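La lampe de bureau, du fil jusqu'à l'ampoule

Les objets de tous les jours expliqués aux enfants, à partir de 8 ans
Mis à jour le 16 octobre 2021

Il y en a peut-être une chez toi, posée sur un bureau, pincée au bord d'une étagère ou oubliée dans un coin depuis la rentrée de septembre. On appuie, la lumière vient, on appuie encore, elle s'en va, et on n'y pense plus. Pourtant, une lampe de bureau est un objet très bien inventé, et comme presque toutes ses parties se voient de l'extérieur, on peut apprendre comment elle marche sans rien démonter (et il ne faut rien démonter du tout, nous y reviendrons !).

Le mieux, pour comprendre une lampe, c'est de partir du mur et de suivre le fil avec les yeux, tranquillement, comme on suivrait un petit chemin sur une carte. 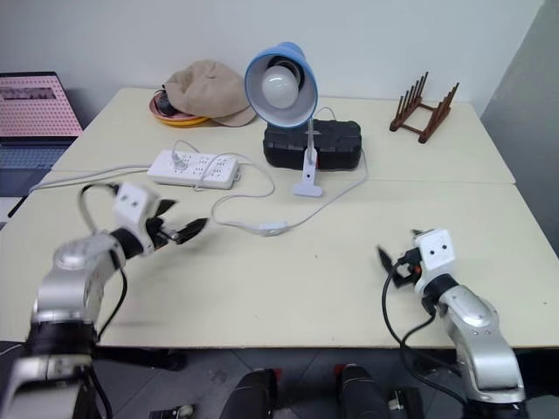
Une lampe à abat-jour bleu, son fil blanc avec l'interrupteur, et une multiprise à gauche.

Première étape : la prise

L'électricité arrive dans la maison par de gros câbles, puis elle se promène dans les murs jusqu'aux prises. Quand une prise du mur ne suffit pas, on se sert d'une multiprise, cette longue barrette percée de trous où l'on peut brancher plusieurs appareils à la fois. C'est bien pratique, mais il y a une règle que les grandes personnes oublient parfois elles aussi : on ne branche jamais une multiprise sur une autre multiprise. Trop d'appareils sur la même ligne, et les fils se mettent à chauffer.

Deuxième étape : le fil

Un fil de lampe a l'air tout simple, mais il cache à l'intérieur au moins 2 petits câbles de cuivre, bien séparés l'un de l'autre. Il en faut un pour l'aller et un pour le retour, car l'électricité a besoin de faire le tour complet, un peu comme un petit train sur un circuit fermé. Si le circuit est ouvert quelque part, le train s'arrête. Autour du cuivre, il y a une gaine souple. Elle empêche l'électricité de passer dans tes doigts. Si un jour tu vois une gaine fendue ou grignotée (les lapins adorent ça), n'y touche pas et va chercher un adulte.

Troisième étape : l'interrupteur

Sur beaucoup de lampes, l'interrupteur est placé directement sur le fil, et il ressemble à une petite boîte avec un bouton. Dedans se cache une sorte de pont-levis en métal. Quand le pont est baissé, le courant traverse et l'ampoule s'allume. Quand le pont est levé, le courant ne peut plus passer, et il fait noir. Voilà pourquoi on entend souvent un petit clic - c'est le pont qui change de position !

Quatrième étape : l'ampoule

Dans les anciennes ampoules, le courant passait dans un fil de métal très fin, tout entortillé, qui devenait si chaud qu'il se mettait à briller. C'était joli, mais presque toute l'énergie partait en chaleur, et l'on se brûlait facilement. Les ampoules d'aujourd'hui sont le plus souvent des LED, qui éclairent en chauffant beaucoup moins et qui durent bien plus longtemps. Quand le globe est blanc et dépoli, il étale la lumière, qui devient plus douce pour les yeux.

Et l'abat-jour, alors ?

On pourrait croire qu'il sert seulement à faire joli. Mais essaie d'imaginer une ampoule toute nue juste devant ton nez pendant que tu fais tes devoirs... Aïe ! L'abat-jour en forme de cône cache l'ampoule sur les côtés et envoie la lumière là où l'on en a besoin, sur le cahier, le puzzle ou la maquette.

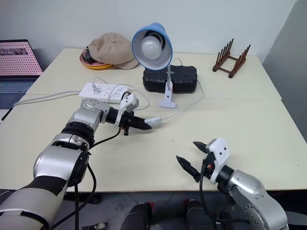

La forme du pied compte aussi beaucoup. Certaines lampes ont un gros socle lourd, d'autres une pince qui s'accroche à une planche, et il y en a même qui savent faire les deux. Une lampe bien posée ne bascule pas quand on la frôle avec le coude. Pour bien l'installer, si tu écris de la main droite, mets-la plutôt à ta gauche, et si tu es gaucher, à ta droite. Comme ça, l'ombre de ta main ne tombera pas sur ce que tu écris. Range aussi un peu autour - un chapeau ou une feuille de papier n'ont rien à faire sur une lampe allumée - et garde le verre d'eau bien à l'écart.

Une petite expérience, sans rien brancher de plus

Le soir, demande à un adulte d'allumer une lampe de bureau dans une pièce sombre. Pose une gomme sur la table et regarde son ombre. Maintenant, baissez la lampe ensemble, puis remontez-la. L'ombre s'allonge, puis elle raccourcit. Tu peux la dessiner à chaque fois sur une grande feuille et comparer !

Les mots à retenir

Circuit : le chemin complet que suit l'électricité, aller et retour.
Gaine : l'enveloppe qui protège le fil.
Dépoli : se dit d'un verre qui laisse passer la lumière, mais à travers lequel on ne voit pas nettement.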